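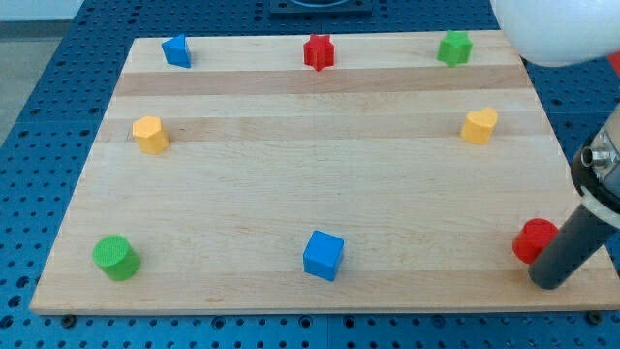
The shape blocks came back out this week. They had been in a box in the hall closet since January, under the winter hats, and I only found them when I went looking for a scarf.

It's a mixed set by now. We started with the Pusine shape sorter, the one with the round lid. The lid cracked the first year and I threw it out, but the blocks are fine. Then a second batch came from a yard sale on Lewis Street, in a bread bag, for 44 cents. The seller wanted fifty and that was the change I had. I have never managed to work out which pieces belong to which set, and my daughter doesn't care.

What she likes right now is putting them on a board. She won't use the floor and she won't use the play mat. It has to be a wooden cutting board, and everything has to go around the outside with the middle left open. Red, blue, green and yellow all get mixed up together. If I put the two stars next to each other she leaves them, but if I put the two cylinders next to each other she moves one. I asked her what the middle was for and she said it was for later.

The cutting board is pale, with a couple of darker stripes through it. I used to chop onions on a Corkus board and kept this kind for bread. Now the bread gets cut on a plate. I wipe the board down with a damp cloth when she's done and stand it on its edge to dry – if it lies flat it starts to cup, and then it rocks.

For cleaning the blocks I use warm water and a drop of dish soap, 10 minutes in the sink, then out on a towel. I used to put them through the dishwasher in a mesh bag, until one of the small ones got out and ended up under the heating element. They don't need it anyway.

Storage is still not solved. The closet box is too deep and she can't reach the bottom. I bought a Brendum bin with a handle, which holds 25 blocks if you pack them and a lot fewer if a three-year-old puts them away. The heart always ends up on top and keeps the lid from closing. I may just leave the lid off.

I also still need to find the other triangle. I've checked under the couch, in both toy baskets and in the pocket of the stroller. I did find a mitten and a set of measuring spoons I replaced last spring. If the triangle hasn't turned up by the weekend I'll pull the stove out, and I'd like to avoid that.

Comments (3)

mapleandmud: Ours did the same thing with a baking sheet. Try the drawer under the oven before you move the whole stove.

tillyknits: Does mineral oil help with the cupping? Mine is a mess.

Reply from the author: A little. I oil both sides, but standing it up made more difference. And the drawer was empty – thanks anyway.

Contact | Copyright 2024 | Back to top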